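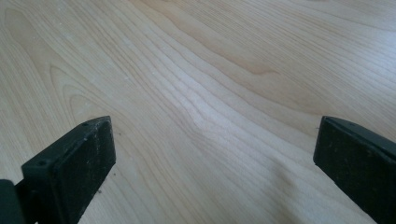
Reading Rooms Project: Progress Report to the Bemus Fund

Period covered: April to 15th December
Prepared by: Moataz Ashour, project lead

Where we are

The grant was meant to pay for quiet reading rooms in four town libraries, each open on weekday evenings, with the aim of getting adults who had stopped borrowing books to start again. Three rooms are open. Durden, the fourth, is not, and I would not put money on the spring date the builder has given us.

The headline number in our last update was 400 new or renewed library cards. I signed off on that figure and I now think it flatters us. Durden ran its own card drive over the summer and those cards are in the total, even though Durden has no reading room. A fair number of the rest went to students who needed a card to print. We can't separate them out with the forms we have.

Evening opening

Evenings are busier than they were before the project. Whether the reading rooms did that is another question. The Samir Street branch also got its heating fixed and moved its bus stop to the front door, and staff there give the bus stop most of the credit. At Stimeck, which had neither, the average is 11 visitors an evening. The original bid promised more than that and I don't see a way to reach it by changing the posters.

Furniture

Tables and chairs came in under budget. We chose light wood tops over the darker finish in the bid, partly on price and partly on the advice of branch staff, who wanted the rooms brighter. 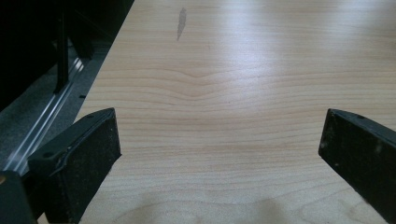 Light wood tabletop.

The reading lamps were a poor buy. They are too dim for older readers, and the supplier's offer to swap the bulbs has gone nowhere. I would rather return them and take the loss.

The survey

We had 17 replies to the autumn survey. They were kind, and I would ask the Fund not to quote them. People who fill in a form at the desk are people who already like the library. The question we wanted answered was why others stay away, and a form at the desk was never going to reach them. A short phone survey of lapsed members would cost more but might tell us something.

Requests

First, permission to hold back the Durden share until the building work is signed off. Second, leave to move the unspent furniture money to the phone survey. Third, a change to the main target, from cards issued to books borrowed by adults in the evening — a smaller number, and one we can check.

Borrowing figures by branch will follow once Stimeck has sent its corrected sheet.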